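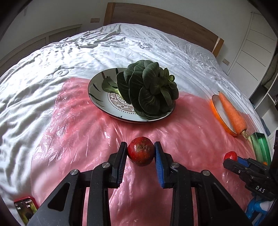 How to Teach a Grip-Width Policy from Hand-Held Demonstrations (Part 2: Recording and Cleaning Up)

Welcome back! If you followed the first part, you've got your two hand-held grippers calibrated and talking to the same clock, and you're probably itching to record something. In this part we'll collect demonstrations of picking up fruit and vegetables, trim them down, and get them into the shape that Jiritton (our little training package) wants to eat. It's a long page, I'm afraid, but most of it is the sort of thing I wish I'd had open on my laptop the first time I tried.

A quick word on what we're after. The method learns how wide to open, when to start closing, and how far to keep closing once the pads touch. We don't give it a force sensor. It gets the wrist view and the finger width, and it has to work out from those that a strawberry wants a gentler squeeze than an apple. Ha-rang Cho came up with the labeling trick that makes this possible, and I'll get to it in step 4.

Step 1: Lay out your surface

Pick somewhere at a comfortable height where you can reach everything with both arms. A bed does very nicely, and a soft surface has a side benefit: things sink and tilt a little when you set them down, so you get a nice spread of resting poses without trying. Put down a cover with some wrinkles and some shine to it. My first model was trained on nothing but a matte gray table, and the poor thing fell to pieces the moment it saw a reflection (I spent two evenings looking for a bug in the code!).

Then set out a few plates and a tray in different shapes. Leave some food on the dishes and some straight on the cover, and swap things between takes. If every apple you record starts in the same spot, the policy will learn the spot.

Step 2: Do a slow warm-up take

Pick up one item in each hand, hold still, and set both down again. Play it back before you do anything else. You want to see both pads of the hand you're checking, all the way down to the tips, with the fruit between them. If the fruit hides a pad completely, take hold of it a little higher or turn your wrist, and try again.
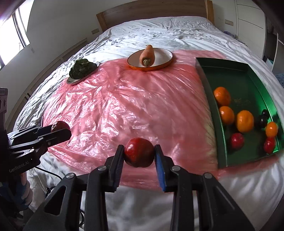
Apples are my favorite for this stage, since they're round enough to be forgiving and firm enough that the finger width settles to a clean flat line when you plot it. Oranges behave much the same. Save the leafy greens for later in the session, when your hands have found their rhythm, because leaves fold as you close on them and the width curve comes out with a long, slouchy tail. You do want those tails in your data, just not while you're still hunting for mistakes in your setup.

Step 3: Record in short takes

Start recording, approach, close, lift, pause, set down, stop. Keep the pause in, even if it feels silly, as the labeling in the next step leans on it. I change the layout after every 5 takes and take a break whenever I notice I'm rushing. Tired hands snatch at things, and a policy trained on snatching will snatch.

If you're using both hands, let one of them hold something quietly while the other works, then trade. Barbara Jasińska tried having both hands move freely from the very first take, and while her recordings were lovely to watch, sorting out which hand had finished when was a miserable afternoon.

Step 4: Label the contact point

Open a take in Briseck and switch to the width plot. You'll see the curve slope down as the fingers close, bend, and then go flat during the pause. Ha-rang's trick is to work backward from the flat part. Find the middle of the pause, note the width there, and walk back along the curve until the width first rises above it by more than your tolerance. That's your contact label. Going forward from the start sounds more natural, but a hesitation on the way in looks an awful lot like a touch, and you'll end up with labels hanging in midair.

For soft items, mark a second label where the flattening finishes. The stretch between the 2 labels is what the model uses to learn how much give a thing has.

Step 5: Throw some out

Be a bit ruthless here. Drop any take with no pause, any take where the item slipped, and any take where the two clocks have drifted apart. Our own set came down to 1752 takes after this step, and the model trained on those beat the one trained on the untrimmed pile, especially on strawberries.

Once you're happy, export with the default settings and keep the raw recordings somewhere safe, as you'll want them again if you change your tolerance. In Part 3 we'll load the export, set up the training run, and look at what the loss curve ought to be doing in its first hour.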